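Subject: Re: [hudec-users] desk set, second round: how much to vary?
From: Štefánia Holub
Date: 2 Nov 2024

Replying on list, as two other people wrote to me off list with much the same question.

Ľubica Hrnčiar wrote:
> We are starting on the desk tasks next week in Taliven and I have
> read the notes from your first round. Three things are not clear
> to me.
>
> First, do you clear the desk before you record? Our first tries were
> all on a bare table and the policy falls apart as soon as anyone puts
> a cup down.
>
> Second, where does an episode start? Some of ours start with the
> fingers already closed on the object and some start a full arm's
> length away.
>
> Third, what do you do with the bad ones? We have been deleting them
> on the spot.
>
> Also, is the count in the Hemthorpe readme right? I get a smaller
> number when I unpack it.

The count first. The readme says 1,262 episodes and that is correct for the full set. If you unpacked the October archive you are missing the last part, which went up separately. Brurko has both under the same folder now. Please check the index file after you unpack, it lists every episode by name and the loader will skip anything that is not in it without telling you.

Clearing the desk. No, we stopped doing that. In the first round we recorded 100 episodes on a clean surface and they trained fine and were of very little use afterward. For the second round we go to desks that people work at and leave the back of them as it is. Boxes, plants, drawers, papers, whatever is there. The only thing we arrange is the front part, so that there is room for both fingers to come down on either side of the object without hitting something. If you need to push a thing back to make that room, push it back and leave it in view.

What we do vary on purpose is the object's position and which way it points. For the mouse task that means moving it on the pad between episodes, and turning it, including some angles no one would leave a mouse at. We were lazy about this at the start. Most of the early episodes have it straight up and down in the middle of the pad, and the policy learned to go to the middle of the pad. If you pick the mouse up and put it next to the pad, it still goes to the middle of the pad and closes on nothing. So please mix it up from the first day, it is hard to fix later by adding more.

Change desks often too. We do no more than 4 sessions at one desk, then move. Lighting counts as a change if it is a big one – blinds up or down, ceiling light off – but a different desk is worth more.

Where an episode starts. Start recording with the fingers open and clear of the object, with the whole object in view. Hold still for a moment, then go in. Starting with the fingers closed on the object gives you nothing about the approach, and the approach is most of what we are trying to teach. Starting an arm's length away is not wrong, but you get a long stretch of travel that looks different every time and the alignment at the end gets a small share of the frames. We trim those. If yours all start far out, send me one and I will tell you how much I would cut.

Go in at one speed. People slow down a lot right before contact when they are new to the tool, then grab. It shows up in the policy as a pause and then a jerk. A few practice runs without recording are enough to get over it for most people.

Bad ones. Please do not delete them. Mark them. There are 3 labels in the Hudec tool: good, failed, and discard. Failed means the person tried properly and missed or dropped it, and those are useful to us for the scoring model. Discard is for when the tracking was lost, or somebody bumped the desk, or the phone rang. If you are not sure between the two, use discard and write a word in the note field.

One more thing you did not ask. Wipe the lens before each session. We lost most of a day to a thumbprint and only noticed when we looked at the videos in the evening.

I can do a call on Tuesday if it helps. Otherwise send your first batch when you have it, even if it is small, and I will look through it before you record more.

Štefánia
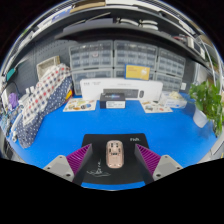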